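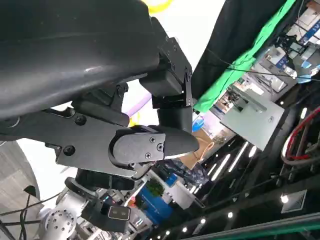 Stand and hall walk-round: checklist with comments
Rillden hall, build-up, 25 February 2025
Walked by: Reet Kazlauskienė
Comments added by: Gunārs Luik, Selim Akyol

Marks used: OK / Not OK / Ask again. "Ask again" means I was told it was fine and I don't believe it yet.

1. Cables and leads

1.1 Loose cables kept off the walkways. Ask again.
There is a coiled bundle of red and white cables on our side. Coiled is better than trailing, I grant you. I was told it would be "sorted before opening", which is what I was told in December as well.

1.2 Thin wires strung at height are marked or moved. Not OK.
A dark wire runs across the green strip next to the black drape. It is thin and easy to miss. Selim says it belongs to the lighting people. The lighting people say it belongs to us. Somebody should follow it to both ends before anyone hangs a sign off it.

1.3 Extension leads not plugged into one another. OK.
Checked behind the Luik counter only. The Clellex side was locked.

2. Drapes and fabric

2.1 Flame-retardant certificate seen for each drape. Not OK.
I saw a certificate. It was for a carpet. Kaja Butkienė is sending the right one for the black drape and, I hope, for the green edging too, which people keep treating as if it didn't count as fabric.

2.2 Drapes fixed at the top and clear of lamps. Ask again.
The fixing held when I pulled it. A gentle pull in a still hall tells you very little about the day the loading door is open.

Comment (Gunārs): It has been up at two other shows without trouble.
Reply (Reet): Then there should be two inspection sheets. Please send them.

3. Boxes, crates and plants

3.1 Packing material out of the public area. Not OK.
The cardboard box with the orange strap is still out. So is the white box by the blue crate. I have heard that boxes are "part of the display" at three shows running and have yet to see a visitor admire one. Store room, please.

3.2 Crates stable, nothing stacked on a sloping edge. OK.
The blue crate with the plant in it sits well enough.

3.3 Plants not watered near sockets. Ask again.
Who waters the green plant, and with what? Mahsa Zarei thought the hire firm did. The hire firm's sheet lists six plants and no watering.

4. Shelving and panels

4.1 White shelving fixed or weighted at the base. Ask again.
The fitter says it is weighted. I could not see a weight and he could not find one to show me.

4.2 Labels readable and firmly attached. OK.
Blue labels on the displays, all stuck down where I tried them. I don't much care for the colour but that isn't on the form.

4.3 Light grey panel with holes: edges smooth, feet not sticking out. Not OK.
Edges are fine. One foot reaches into the walkway by the width of a shoe. The plan asks for a clear 600 mm between the panel and the next stand, and the plan was drawn without feet.

5. Overhead

5.1 Light strips and spotlights secured, safety wires fitted. Ask again.
From the floor I can tell you that there are strips and there are round spotlights. I can't tell you whether the safety wires are on, and neither can anyone else who has signed this line from the floor. I want it checked from a ladder or a lift, with a name against it.

5.2 Nothing of ours hung from the hall ceiling without permission. OK.
Permission slip seen, number 5 in the Sina folder.

Comment (Selim): Hall management signs off the overhead structure. Do we need to check it as well?
Reply (Reet): We need a copy of their sign-off. At present we have a phone call.

6. Ways out

6.1 Exit route clear from our stand to the nearest door. OK at the time of walking.
I have no faith in it staying clear once the Clellex crates arrive. Walk it again on opening morning.

6.2 Extinguisher within reach and in date. OK.
In date. The bracket is loose, so I have added it to the repairs list.

To be closed before opening

1.2 wire traced: Selim
2.1 drape certificate: Kaja
3.1 boxes removed: Gunārs
4.1 shelf weights shown to me in person: Mahsa to chase the fitter
4.3 panel foot turned in: Gunārs
5.1 overhead check and written sign-off: Selim

Lines marked "Ask again" stay open until I have seen the thing or the paper. Please don't tick them for me.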